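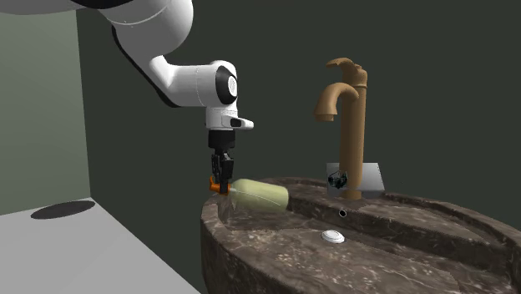 November, 4:40 pm

Second go at the Clurnar glue claim. Torquil Gillies is still telling everyone it holds wet oak better than the old Yazıcı stuff. I don't see it yet.

Ran 35 lap joints, same boards as before, clamped overnight. Gönül cut them and I trust her cuts. Pulled them after lunch. Best one let go at 2356 newtons, which sounds great until you look at the bottom of the list, where two didn't make 1000. Average is no use with a spread like that. Torquil wants to drop the two low ones as "bad spread of glue." Maybe. He spread them himself, so I'd like to hear what was different before anything gets crossed out.

Also not happy with the moisture readings. Liya's meter and the Sturnden one disagree on the same board, same spot - hers always reads wetter. Until that's sorted, "wet oak" means whatever we want it to mean.

Ozan thinks the failures are mostly in the wood, so the glue is fine. Looked at the broken faces under the lamp and I'd call it half and half at best. Bagged them by row, they're in the drawer under the drill press. Somebody else please look without asking me first.

Endang called Allach about the open time on the label. They said it depends. Great.

To do: third batch, one person spreading, weigh the glue. Dry boards too, we never ran any. Return Liya's clamps.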